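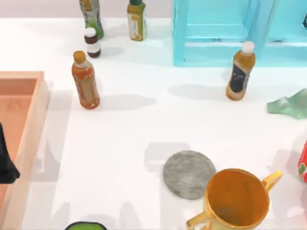
The Masilela tabletop as it comes in the box, rendered in simulation. Credit: Cukeo

Cukeo opens orders for Masilela, a ready-made table for teaching robots to tidy up

Friday, July 26, 2024 — I'm Frauke Weidemann, I run the product side at Cukeo, and I get to tell you that Masilela is out today! It's our simulated tabletop kit for anyone training a two-armed robot on everyday pick-and-place: bottles, cups, bins, cloths, the stuff that piles up on any table by Thursday.

You get 151 objects and 14 starting layouts, plus a viewer that runs in your browser (no install, which my colleague Torben Rothe fought for and I'm glad he won). Every layout can be shuffled, and you can save the shuffles you like. 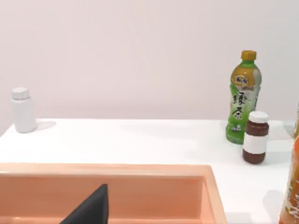
We spent a silly amount of time on views. Early testers kept telling us that a nice wide shot of the table is fine for a demo, but their software needs to work from close in too, with a finger in the way and a label half hidden. So each layout now ships with several viewpoints, and you can switch between them or record them all together.

Hannelore Ruppert's team at Jelluteck had the beta for most of the spring and sent us 203 notes. I read every one — some of them twice, the grumpy ones. "I wanted clutter I could repeat exactly, and then change one bottle," she told me. "Now I can do that before my coffee's ready."
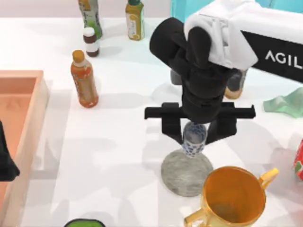
Placement tasks got the biggest overhaul since the beta. You pick an object and a target, set how far off center you'll accept, and Masilela scores the run for you. My favorite is the coaster task, with the little blue-and-white cup held upright over the gray disc and that big gold two-handled mug sitting close by, so there's not much elbow room on that side. Sabine Steinbach built it in an afternoon and we've all been hooked on it.

Masilela is sold by the seat at $81 a month, and schools can write to us for a classroom rate. Irine, our add-on for writing your own tasks, follows later this year.

Press contact: Heike Haberkorn, Cukeo press desk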